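Stacking Cabinets: Frequently Asked Questions

Last updated 3rd January

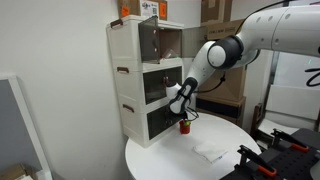 These are the questions we get most often about three-tier plastic stacking cabinets, the kind with a handle on each level and see-through doors. The answers apply to the Holgate and the Fato, which are the two we sell. Where they differ, we say so.

What are they good for?

Light household things that you want near at hand but out of sight. Customers use them for cups, napkins, snacks, craft supplies, baby things, and shoes. They are not pantry shelving and they are not safes. If you need to store cast iron or a sewing machine, buy something with a steel frame.

How much weight does each level hold?

The Holgate takes 28 pounds per level. The Fato is a lighter cabinet and we ask people to keep it to canned goods in the bottom unit only, with cups and cloths above. Put the heaviest things at the bottom in either one.

Can I put one on a table?

Yes, if the table is steady and the whole base sits on it. Round tables need a little more care. A square base on a round top can end up with one corner hanging over the curve even when it looks fine from the front. Set the cabinet toward the back, walk around it, and check all the corners.

Pedestal tables can tip if all the weight is on one side. Load the cabinet after it is in place and press down on the far edge of the table to see if anything moves.

How much room do the doors need?

More than most people expect. The doors swing out to the sides, so measure with both of them open. Allow the full width of a door on each side if you want to open them all the way. Things kept next to the cabinet will end up behind an open door, and a cup standing too close to the front will get knocked over.

We suggest leaving a hand's width of clear table in front. A folded cloth or a tray can stay there, as neither one minds being bumped.

Can I open one level at a time?

Yes. Each level opens separately. You can leave the top open while you put cups away and keep the lower two shut.

Why can't I see clearly through the doors?

The door panels are tinted on purpose. You can tell that something is in there but it doesn't look messy from across the room. If you want clear panels, the Fato can be ordered with them. The Holgate can't.

Do I need tools?

No. The units snap together. Start with the bottom unit on the floor, press the middle unit down onto it until all the corners click, then do the same with the top. Put the handles on last. If a corner won't click, take the unit off and turn it around – the front and back pegs are spaced differently.

Can I stack more than three units?

On the floor, the Holgate can go to 5 units if it is strapped to the wall. The strap is in the bag with the handles. On a table, stay at three. The Fato should not go above three anywhere.

Should cups go in upside down or right side up?

Either way is fine if they are dry. Cups put away damp and upside down will trap water and start to smell, and the closed doors make it worse. Dry them with a cloth first, or leave them standing on the table for a while before you put them away.

Small cups fit two deep on each level of the Holgate. Mugs with large handles fit one deep. Tall travel mugs only fit in the top unit, with the lid up.

Where should dish cloths and napkins go?

The middle level works best for most kitchens. Fold cloths flat instead of rolling them; rolled cloths push against the doors and work them open. Keep the clean ones away from anything with a strong smell, such as coffee or spices, because the plastic holds on to odors.

How do I clean it?

Warm water, a little dish soap, and a soft cloth. Wipe the doors in one direction and dry them right away to avoid streaks. Don't use scouring pads or glass cleaner with ammonia. Both will cloud the panels and we can't replace panels under the warranty if that is the cause.

For tea and tomato stains on the off-white parts, use a paste of baking soda and water. Leave it on for 5 minutes and wipe it off.

Will it turn yellow?

Off-white plastic does change color in strong sun. Next to a south-facing window you may see a difference after one summer. Turn the cabinet or draw the blind in the afternoon. The Lavoie liner sheets won't help with this, though we are sometimes told they do. They only protect the inside floor of each unit.

Do I need liners?

Only if you store things that scratch or drip. Lavoie liners come in packs that cover three levels and can be cut with kitchen scissors.

A door has come off. Is it broken?

Probably not. The doors are made to pop off if they are pulled too far. Line up the lower pin first, bend the panel very slightly, and let the upper pin drop into its hole. If a pin has snapped, send us a photo and we will mail you a new door.

Are spare handles available?

Yes, in brown or white. They are sold in sets of three. Handles from cabinets bought before last June have a wider clip, so please check your receipt before ordering.

What does shipping cost?

Orders over $50 ship free. Below that, shipping is worked out at checkout. Cabinets are packed flat, and the doors come in their own sleeve.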